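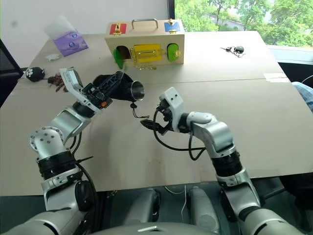 Latches, and how they keep a door shut

Push a door closed. Let go. Sometimes it swings right back open, which is annoying if there's a cat, or a breeze, or a little brother.

So: latches. A latch is a small catch that holds a door closed until you want it open. Quick tour.

First, the hinge

Hinge is the bendy part. Two flat plates, one pin down the middle. One plate goes on the door, the other on the box or the wall. The pin lets the door swing but keeps it from falling off. The hinge does the swinging, the latch does the holding. Different jobs! People mix them up all the time.

Now the latches. Here are 3 kinds.

1. The hook. A bent bit of metal and a little ring (the ring is called an eye). Hook drops into the eye. Done. Lift it, door opens. Great on garden gates. Rattles in the wind though.

2. The slide bolt. A bar that slides sideways into a hole or a loop. Bar across = shut. Bar back = open. Lots of bathroom doors have one. If the bar and the hole don't line up it won't go in, so lift the door a tiny bit and try agian.

3. The hasp. A flap with a slot in it. The flap folds over a loop, the loop pokes through the slot. Then you can turn the loop or put a padlock thru it. Good for sheds and toy chests.

What about locks?

A lock needs a key or a number code. A latch doesn't. Anybody can open a latch if they know how it moves, and working out how it moves is the fun bit.

Busy boxes

A busy box is a toy with small colored doors and a different latch on each one. Red door, blue door, yellow door, maybe a round one. Little kids love them. Big kids too, they just don't say so. My cousin has one called the Dresside and I spent most of a December afternoon on the slide bolt when I was meant to be doing dishes.

Want to make one? Easy version:

A shoebox with a lid
Cardboard for the doors
Strong tape (that's your hinge)
2 buttons and some string

Ask a grown-up to cut the doors. Tape one side of each door so it swings. Tie one button to the door, one to the box. Loop string round both. That's a latch! Not a strong one. Still counts.

Latch hunt

Go look round your house. Kitchen cupboards, suitcase, lunch box, pet carrier, the clasp on a necklace (yes, really a kind of latch). Draw each one shut and then draw it open. Put an arrow for which way it moves. I got to 17 and then it was dinner.

Watch your fingers in the hinge side. Ouch side.

Words to know

Eye: the ring a hook goes in
Hasp: the flap with a slot
Pin: the rod in the middle of a hinge

Jirayu Nuchit, August 2022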